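The Slow Business of Showing

At Mernano, an automation workshop with 44 people on its payroll, the working day begins with a list of household jobs. The entries are short: open the battery cover, take out the old cells, put in new ones, close the cover. Each has to be done by a pair of robot arms, and each has to be done first by a person, who moves those arms from a control station across the room.

Elin Wogan has directed the demonstration program for two years. Her operators come from varied trades, among them watch repair and dental technology, and they are hired for their patience as much as for their hands. Training lasts through the summer, and most new operators are recording usable work by July.

"The arms go where they are told," Wogan says. "The difficulty is that people do not know what they tell their own hands. An operator who has changed batteries all his life must find out which thumb does the pushing."

The battery task was proposed by Guðlaug Lund, who oversees the choice of objects. She wanted work that required one arm to hold and the other to act, with parts small enough to punish a careless grip. Remote controls met the requirement and could be bought cheaply in quantity.

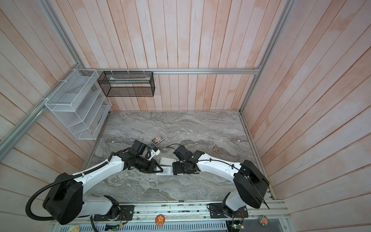
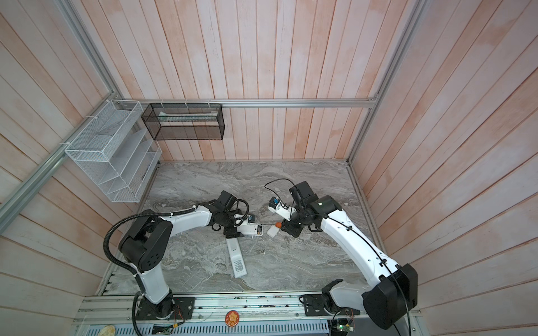
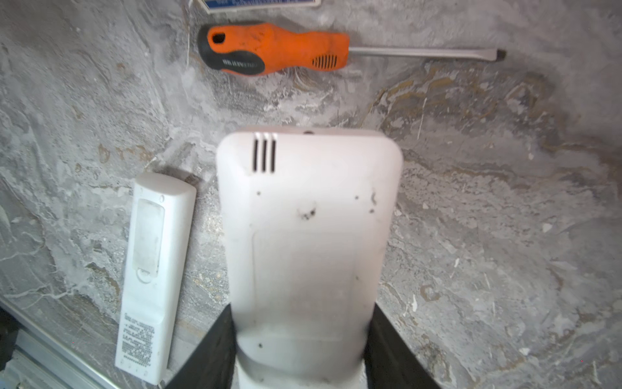
A battery cover is a modest thing, but it asks a great deal of a gripper. The latch must be pressed and the cover drawn away in one motion, and the pressure differs from model to model. Operators feel none of this directly. They work by sight, watching for the slight bend in the plastic that comes before release, and the better ones learn to wait for it.

The program has recorded 1,793 demonstrations of the task to date. Of these, 1,283 have passed review and gone forward to training. Dilwyn Phillips, who leads the review group, is quick to correct the assumption that the remainder are failures. A dropped battery that is picked up again is often kept. A recording in which the operator hesitates at length, or changes method halfway, usually is not.

"We are looking for a clear intention," Phillips says. "If I cannot tell what the person meant to do next, I do not expect the model to."

Views on this point differ within the workshop. Bijan Jafarzadeh, a senior operator, holds that hesitation has its uses and that too strict a review will produce a machine that cannot recover from trouble. He has argued for a separate collection of awkward recordings — the twisted grips and second attempts — and Wogan has agreed to a trial.

The next list is already in draft. It includes jars, zippers and the folding of paper bags, and Lund expects the zippers to take the longest.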